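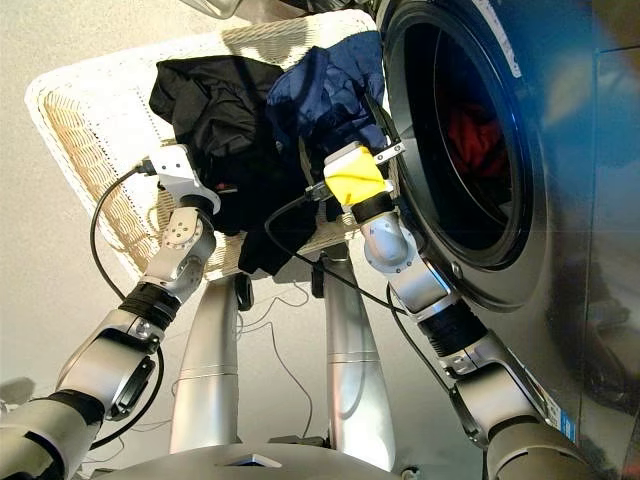
Oseo Capture Kit, reviewed after six days of laundry

Review by Radka Radulović, Losbridge

The Oseo kit is sold by Drukura as a complete way to record demonstrations on a two-armed robot. You get a pair of leader arms for the operator, a head camera with its mount, a small recording computer and the software that ties them together. The robot is extra. We already had one, so this review covers the recording side only.

I used the kit to collect examples of one chore: moving clothes between a laundry basket and a front-loading washer. The operator holds the leader arms, the robot copies, and each attempt is saved as an episode with video, joint positions and gripper state. The episodes later go to a policy that has to learn the same thing. I picked laundry on purpose. Cloth never lies the same way twice, and a kit that only copes with blocks on a table isn't much use to me.

Setup

Setup took most of a morning. The leader arms clamp on easily and the printed guide is clear up to the calibration page, where it refers to a menu that has since been renamed. Calibration itself is quick once you find it. The computer saw the head camera on the first try. Our older Jalali recorder took me 2 days to get to the same point.

The wrist cables need more thought than the guide gives them. With the default routing they leave the gripper housing in a wide loop, and on a job where the hand goes down into a basket or toward a drum, that loop lies over the clothes. A sock caught on it once. You can tie the slack back to the forearm, but leave enough for the wrist to turn all the way or the plug pulls out in the middle of an episode.

Recording

Starting and stopping is done with a foot pedal, and I liked it more than anything else in the box. One press starts an episode, a second press ends it, and a long press throws it away. I kept both hands on the leader arms the whole time. There is a short beep at the start. I would like a different beep at the end, as more than once I wasn't sure which state I was in.

The leader arms are light and follow well. What they don't give you is any feel for the load. Pulling one piece out of a pile of dark clothes, I couldn't tell if the gripper had one layer or three until it lifted. You learn to watch the folds. My first attempts were slow and full of second tries, and by the third day I was moving at a steady pace. 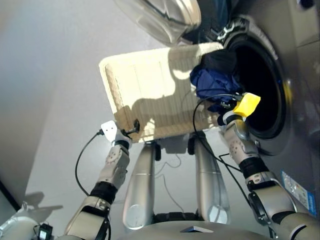

Reaching across from the basket to the drum is the hardest part of the job, and it is where the head camera shows its limits. Looking down from the head, the inside of the drum is close to black, and anything dark inside it is easy to lose. Auto exposure is on by default and makes this worse. It brightens and dims as the arms move, so the same basket can look white in one episode and brown in the next. Lock the exposure before you start. The setting is under Camera, Advanced, and the guide leaves it out.

Having one gripper in bright yellow was a help when I checked footage later. At a glance I knew which hand was at the machine. I would use a color on the other side too.

Reviewing and labeling

In the six days I saved 69 episodes and dropped 16 of them on review. Most of the dropped ones were my own doing: a garment that fell on the floor, or a grasp where I took so long to decide that the clip was mostly waiting. The rest had a gap in the wrist data, which the software marked in red on the timeline. I was glad of that mark. With Jalali I only found gaps when training stopped with an error.

Labels are plain text and can be applied to a whole episode or a stretch of it. I used "grasp," "carry," "release" and "retry." You can't edit several episodes at once, so changing a label name means opening each one. This needs fixing.

Export worked every time. The files are large, and the drive that comes with the kit will fill up sooner than you expect if you leave the video at full quality.

Good points

The foot pedal. Clear marking of missing data. Light leader arms I could use for a full afternoon without sore shoulders.

Bad points

Default cable routing at the wrist. Auto exposure left on. No batch editing of labels. A guide that is a version behind the software.

Who should buy it

A small lab with a robot already on the floor and one or two people to run it will get usable data in the first week. If you need to feel the grip through the controls, look elsewhere. I am keeping ours, and the next job is folding towels, with the exposure locked and the cables tied back from the first episode.

Rating: 4 out of 5

Last updated: Nov 12, 2024

Contact | Copyright Radka Radulović | Back to top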